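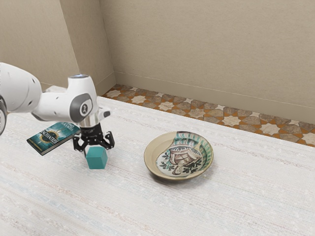 **Kistbridge says its old tiles are worth a festival. Are they?**

May 14, 2024

The town of Kistbridge will hold its first tile and pottery festival this August, and the town council is already calling it a turning point for the old market district. That is a lot to ask of a few days of painted plates.

The council approved $2,000 in startup money last night. The rest is supposed to come from Prurnelden, the home goods company that has its warehouse on the river road and will have its name on the posters. The company has not said how much it will pay. The council's own paper on the plan says only that support will be "meaningful," a word that has a way of shrinking by the time the bills come in.

The case for the festival goes like this. Kistbridge had working potteries for most of the last century, and many older homes still have patterned floors made in town. A survey counted 431 houses with at least part of an original tile floor. Supporters say visitors will pay to see them, then stay for lunch and buy a bowl.

Maybe so. But the survey was done by mail, and it asked owners to decide for themselves whether their floors were original. There was no follow-up visit. Anyone who has shopped for tile lately knows that new copies of old patterns are easy to find and hard to tell apart from a few feet away. The council says it will check the houses on the walking tour, though the plan doesn't say who will do the checking or what happens to a house that fails.

Then there are the crowds. The plan expects 200 paying visitors a day, a figure borrowed from a similar event in Uteria. Uteria has a train station and a hotel. Kistbridge has a bus that quits at dinnertime and a parking lot that fills up on a normal morning.

Local potters were not much involved in the early talks either. The Shemweta studio, the last in town that still fires its own clay, says it first heard about the festival when it got a form asking for a booth fee. It has not decided whether to sign up. Only 5 sellers have done so, and two of those sell candles.

None of this means the festival will flop. The floors that really are old deserve a look, and plenty of people in town would like a reason to walk through the market district again. It would help if the council showed its math before it printed the posters – the current budget fits on one page and leaves the insurance line blank.

A second budget draft is due before the next council meeting. Booth forms can be picked up at the town office.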